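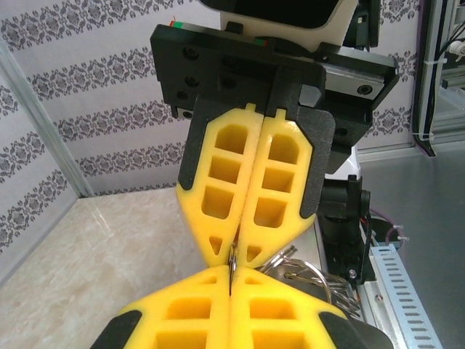
Warum schnurren Katzen?

Eine Katze schnurrt mit dem Kehlkopf. Das ist der Teil im Hals, mit dem sie auch miaut. Kleine Muskeln bewegen sich dort sehr schnell hin und her, und die Luft beginnt zu zittern. Das klappt beim Einatmen und beim Ausatmen.

Viele Katzen schnurren, wenn sie sich wohlfühlen. Manche schnurren aber auch, wenn sie krank sind oder Angst haben - vielleicht beruhigen sie sich damit selbst. Schau deshalb auch auf Ohren und Schwanz.

Text: Ita Mac Giolla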